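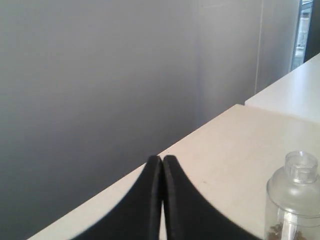

Everaldo Conceição asked under my last post whether anyone still makes a living translating novels, or if we all teach on the side.

Most of the people I know teach. I do too, two days a week. I'll go through how my own year looks, in a few posts.

I translate from Portuguese and French into English. Fiction mostly, some essays. I started in 2009 with a short story for a magazine that paid in copies.

The book on my desk now is a novel called Lidmont, 218 pages in the French. It is under contract with Grirnstead. The draft is at page 142 as of today, 9/23/18.

Pay is by the word, counted in the English. Half on signing, half when the publisher accepts the text. Acceptance can take up to 100 days after delivery, and the contract says so. Read that clause before you sign.

On a normal morning I get through 2,000 words of rough draft. That is a good pace for me with this author. Her sentences are short and she repeats herself on purpose, so I keep a list of the repeats and how I handled each one.

Second draft is much slower. I do it without the French open, then go back and check every line against the original. I find missing sentences every time. Last week it was a whole line of dialogue.

Someone asked about teaching. I have one seminar, third-year students, French to English. We do a page a week. They each bring a version and we read them out.

The set text this term is an El Fassi story. It has four words for "yard" and English doesn't help much. One student used "yard" all four times and defended it well. I gave her the grade.

I don't let them use the published translation until the last week. Some look anyway. It's easy to spot - they all make the same odd choice in the second paragraph.

On contracts again: ask for your name on the front cover. Grirnstead said yes the first time I asked. My previous publisher, Mandus, said title page only and would not move.

Also ask who holds the rights if the book goes out of print. With Mandus they came back to me after I sent two letters. I should have had a date in the contract.

Everaldo, so to answer you: the books pay for part of the year and the seminar pays for the rest. I had one year with no teaching and took on manuals to fill it. Pump manuals, mainly.

I'd still take the manuals over subtitles. The deadlines are better and the queries get answered.

Back to page 143 tomorrow. Questions about sample translations I'll take later in the week.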